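3.2 What families chose to leave in

When we first sat down with the bound volumes of the Whitelaw weekly paper, we expected the death notices to be fairly much alike, and in their outline they were. Of the 1,274 notices we read, nearly all gave a place of birth, a list of survivors and the time of the service. What we had not expected, and what kept us at the reading table well past closing on many afternoons, was how much room families made for small things: a prize heifer, a church solo, a standing order at the lunch counter.

We set aside 447 notices that carried at least one detail of this kind and read them again, slowly, in pairs. Noreen Mulcahy and Adaeze Mohammed, who both grew up near Stornell, were a great help with nicknames and with the names of farms long since sold. In 68 of these notices the detail had to do with school – a team, a teacher, a class reunion the person had looked forward to – even when the person had left school more than half a century before.

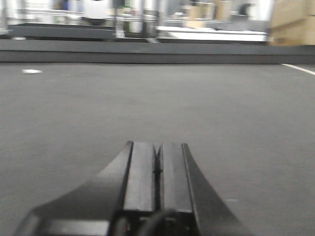
Figure 3. Gripper with two parallel fingers over a gray work surface.

We were also struck by how often the school passage came late in the notice, after the survivors, where a family might be expected to have finished. Noreen Fitzgerald has suggested to us that these lines were phoned in by old classmates once the family had written the rest, and the paper's own habit of taking additions until noon would fit with that. We return to the question of who wrote which lines in Section 4, where the letters kept at Suslow are taken up.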